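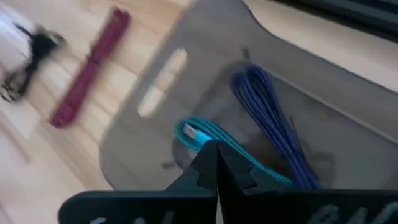

ok so I've been sorting cables since breakfast and I have opinions now, thread incoming

Background for anyone new here: we moved the whole workshop across town in August and every cable we own went into boxes in whatever order people grabbed them. Network, power, USB, the weird ones. All of it in together, like soup.

I put my hand up to fix it. Toon Jansen said "that's an afternoon, mate." Toon has not been seen near the table.

First thing I did was tip everything out and sort by colour. I know, I know, you're meant to sort by connector. But colour is quick and it feels like you're getting somewhere, and at 8 in the morning I needed to feel like I was getting somewhere!

Pink was a good place to start (magenta if you're fancy). Folded back and forth, one tie round the middle, done. It sits so nicely like that. I could do the pink ones all day.

Black is where it all goes wrong. Everything is black. The power leads are black, the monitor leads are black, the thing that came with the Dodell label printer is black and fits only the Dodell label printer.

And the black ones tangle more. I've got zero science for this. Roos Van der Linden reckons it's just that we own more of them. Fine, Roos.

Right, folding v coiling, seeing as three of you have already asked in my DMs.

Short and thin: fold it. Back and forth about the length of your hand, tie just off the middle, leave both ends poking out so you can see what they are. It lies flat and you can line them up in a tray like sardines.

Long and thick: coil it. Don't fight it. Thick cable wants to be round, and if you fold it you get kinks that never come out again.

And please stop wrapping them round your elbow. I'm looking at you, Bram Kramer. You put a twist in every single turn and then the next person gets a phone cord from 1989.

Over-under is the way to go if you can be bothered learning it. One loop normal, next loop flipped. Took me a whole lunch break to get it and now my hands just do it while I listen to the radio.

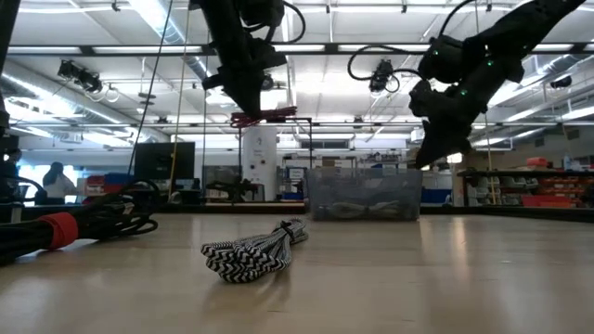 Anyway, the braided ones. I have a real soft spot for the braided ones. The black and white zigzag is my favourite, you can spot it from the other side of the room and nobody can pretend they thought it was theirs.

They also hold a fold really well, I find. A few loops, cinch it near one end, and it stays put when you set it down. Some of the plain ones spring open the second you let go and you have to start over, usually with swearing.

TIES. People get weirdly heated about this so let me just say what I use.

Little black ones for anything thin. Hook-and-loop straps for the thick coils, and I like red for those, easy to find when you're digging around. No zip ties. You end up cutting them off with a knife and one day you'll cut the cable too (ask me how I know).

Els Verschueren asked about elastic bands. They go crumbly and stick to everything, Els! I pulled one off an old lead this morning and it came away in bits.

Storage: the see-through grey plastic is the best thing we've bought for this place. Plastic you can sort of see into means you don't need to open every lid to find the coiled stuff. We had cardboard before and it was basically a lucky dip.

Shallow tray for the folded ones, deeper bin for the coils. I was going to put dividers in the tray but they'd only get pulled out by the end of the week, so it's colours side by side and good luck to us.

Labels are the bit I'm putting off. Henk Van Hecke made a spreadsheet for the last place, 237 lines, every cable with its own number. Lovely work. I don't think a single person opened it apart from Henk.

My plan is a bit of tape near the plug with the length on it and that's all. If it says 2 m, it's 2 m. You can work out the rest by looking at the end of it.

Someone asked how many I'm chucking. Roughly 20 so far, mostly ones with a dodgy end or a plug none of us recognise. There's an e-waste drop-off behind the Norkach building so they'll go there on my way home.

If you think you might want one of them back, message me before five. I'm not climbing into that bin for you.

Still to do: the rest of the black pile, all the adapters, and whatever is in the box marked "Wurkolitz misc", which I've been walking past since the move.

Kettle first though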